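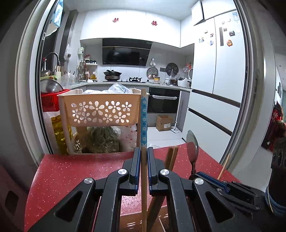 Clulum Project – Hand-Held Gripper Maintenance Meeting
Minutes, 14/08/2018

Present: hardware, kitchen station, data checking, purchasing
Apologies: Chiba office (sent written comments before the meeting)
Subject: Gripper 2033, setup and upkeep

1. Minutes of the last meeting

Accepted with one correction. Under "Spares," the entry for link pins should have read "ordered," not "received." The pins have since come in and are in the drawer under the bench.

2. Condition of the gripper

Hardware reported on the strip-down. The jaws were taken off, the linkage was cleaned and the pivots were greased. There was side play in the left jaw, traced to a worn bushing at the lower pivot. The bushing was replaced and the play is gone. The right side was within limits and was left alone.

The screw caps on the linkage arms had been working loose at the kitchen station. Two had been tightened by hand during use, which left the arms uneven. All four have now been removed, cleaned of old thread compound and refitted. Kitchen station is asked not to retighten them between sessions. A loose cap goes in the log and the gripper comes back to the bench.

Hardware noted that grease had been put on the outside of the arms at some point, where it only collects dust. Grease goes on the pivots, applied with a pin, and the excess is wiped off.

3. Finger pads

The pads with the blue edging are to stay on this unit for now. The question was whether they hold thin, straight items well enough, or whether the softer pads from Orken should go on. Kitchen station has been using chopsticks for the grip check, including a light wooden one with a blue-and-white patterned paper sleeve on its upper part. The jaws are closed on the bare wood and the stick is held upright over the counter.

Data checking asked that the sleeve be left on for this check, as the pattern makes it easier to see if the stick turns in the jaws. Kitchen station agreed, but pointed out that the sleeve must stay clear of the pads. Paper between pad and wood gives a false result.

There was some discussion of the darker chopsticks in the wooden holder. Hardware would like the check done with one of those as well, to compare the finish. No objection. The spoon in the same holder is not to be used for the grip check, though it may be used for general practice.

The Orken pads were not ruled out. Purchasing has one set on hand and will hold it until the check is complete.

4. Jaw alignment

Chiba's comments were read out. Their unit showed the jaws meeting at the tips before the base, and they fixed it by loosening both arms and closing the jaws on a flat shim. Hardware tried the same on 2033 with a 2 mm shim. The pads now meet along their full length.

The order of work was agreed as follows:

Open the jaws fully and clean both pads with a dry cloth.
Loosen the lower arms, then the upper arms.
Place the shim between the pads and close by hand.
Tighten the upper arms first, a little on each side in turn.
Tighten the lower arms the same way.
Remove the shim and open and close the jaws 100 times.
Check the screw caps again.

Data checking asked if the cycle count could be cut. Hardware said no – the last unit passed at the bench and shifted the next morning. The count stays.

5. Camera mount

The mount was checked with the gripper assembled. The gripper should sit in the lower part of the view with both pads visible and the held item between them. Data checking is content with the present angle. A paint mark will be put across the mount and the body so that any movement can be seen without tools.

After any strip-down, a short test recording is to be made at the counter before the gripper goes back into use. Zirnent, the checking program, rejects recordings if the pads are out of place, but it does not say which side has moved. Data checking will look into a clearer message. No date was given for this.

6. Care at the kitchen station

The station is a home kitchen, and the gripper is used near food and cooking oil. The following was agreed:

Pads are wiped after each session and at once if they touch oil.
No spray cleaner on the arms or the camera.
The gripper is not rested jaws down on the counter. The speckled top is hard and the pad edges chip.
It is kept away from the stove when a burner is on.

Kitchen station asked for a proper stand. The present habit is to lay the gripper on its side, and this puts weight on one arm. Hardware will make a stand from leftover material. Purchasing would like to see the size before anything is cut.

7. Spares

Bushings are low and will be reordered. Link pins are fine. One spare set of screw caps is left – purchasing to get a price from Orken, along with pads. Chiba has offered to send theirs if the delivery is slow.

8. Actions

Hardware: paint mark on the mount; drawing for the stand; write up the alignment steps and post them at the bench.
Kitchen station: grip check with light and dark chopsticks, results in the log; record any loose cap.
Data checking: review the test recording; look at the Zirnent message.
Purchasing: bushings, screw caps, price for pads.

9. Next meeting

To be held in September, once the grip check results are in. Chiba asked for a later start so they can join by phone. Agreed.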